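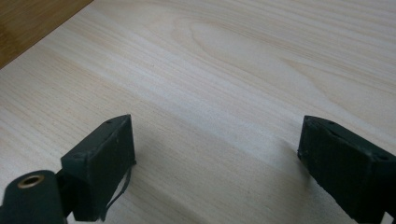 28 Jun 2023
By the Workshop Reviews desk

The Irora is a hand-held gripper for recording demonstrations. You hold it, do the task yourself, and the footage and finger positions are used to train a policy that later runs on an arm. We used ours for most of June, and trained with the Walorus method, which is the one the kit's instructions are written around.

Build first. The fingers are dark green plastic with block-shaped tips and two small holes in the top of each. Ours have picked up nicks and pale scuffs along the edges. The grip has not suffered so far, but I would order spare tips with the kit. The brass insert is a good touch, as bare plastic threads strip quickly. Cable routing is poor and needs tape.

We recorded 1,009 demonstrations of one job, picking up small parts from a table and putting them in a tray. Of these, 213 were thrown out by the Walorus filter, mostly for fast wrist turns where tracking was lost. That is a lot of wasted effort. Slowing down helped, and the last day's batch lost only 13.

The trained policy was then given 60 trials on our own arm. It did well with parts it had seen in training. On a plain pale tabletop it sometimes closed too early, above the part. Walorus judges height from the picture alone, and I suspect a smooth surface with fine grain gives it little to work with. A patterned mat improved matters, though we did not run enough trials on the mat to put a number on it.

We also tried the older Yuan method on the same recordings. It trains faster and is easier to set up, but it copes badly when the part is moved halfway through a reach. Walorus usually corrects itself.

The Todulano mount, sold separately, fits without changes and is worth having if your arm has a standard flange.

Good value for a small lab. Buy the spare tips, and leave time for re-recording.

Contact us | Copyright 2023, all rights reserved | Back to top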